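フィギュア棚の話、つづき

前の記事で「もう今年は買わない」と書いたばかりなのに、買いました。はい、買いましたよ！　Clakwoodの可動フィギュア、「Grerkesov」の第二弾デラックス版です。

宇宙船の整備士が異星の港町で暴れまわる、あの映画のやつです。映画のほうは公開当時に観て、正直ストーリーは半分くらいしかわからなかったんですが（船長が途中で何人いたのか今でもあやしい）、衣装とメカがとにかく好きで、ずっと立体化を待ってました。第一弾は通常版で、顔がちょっとのっぺりしていて、うーん……という感じだったんですよね。

で、デラックス版。顔、すごくいいです。眉間のしわまで塗り分けてあって、ヘルメットをかぶせるのがもったいないくらい。付属品は全部で17点、手首の差し替えだけで8個入ってます。工具を持つ手、レバーを握る手、指さす手。この指さす手が妙に気に入って、届いた日曜の夜はずっと冷蔵庫を指さしてもらってました。

不満もあります。まず足首。接地させようとすると横に倒れる角度が足りなくて、かっこよく足を開くと片方のつま先だけで立つことになります。あと背中のタンク、よく落ちる。コートを直そうとして落ち、棚に置こうとして落ち、昨日は夜中に勝手に落ちてました。猫かと思ってびっくりしたじゃないか。うち猫いないのに。
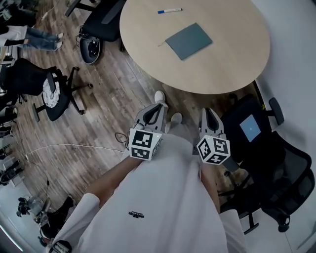

丸テーブルの前で、両手に一つずつ。

ところで台座の話をさせてください。今回からシリアル番号入りになって、うちのは436番でした。特に語呂合わせにもならない、なんとも言えない数字。でも自分の番号だと思うとじわじわ愛着がわいてきて、いまでは裏返して確認するのが日課です。台座自体は透明でなくツヤ消しの黒になりました。ほこりが目立つので前のほうがよかったなあ。

飾る場所も悩みどころで、うちの棚はもう上から下までWaltoraの怪獣シリーズで埋まっています。しっぽが長いんですよ、あの人たち。一体どかすと隣のしっぽが引っかかって、結局全員动かすことになる。とりあえず三段目の首長のやつに奥へ下がってもらって、手前に整備士を立たせました。縮尺がまるで合ってないのに、並べると巨大生物を点検しに来た人みたいで、これはこれでアリ！　指さす手がここでも大活躍です。

2月にはRamalhoから同じ映画の宇宙船が出るそうです。ハッチが開いて中に座席があるタイプらしく、店頭の予約チラシをもらってきて、もう三回くらい読み返してます。フィギュアが乗れるサイズなのかどうか、どこにも書いてないんですよねえ。乗れないなら我慢できる。乗れるなら……棚をもう一本買うところから始めないといけません。

そんなわけで、今週末は映画をもう一回観ます。今度こそ船長が何人いるのか確かめたい。第一弾の整備士のほうは、のっぺり顔のまま玄関で鍵を持ってもらっています。小さい鍵ならちゃんと持てますよ。足首もこっちのほうが丈夫だったりします。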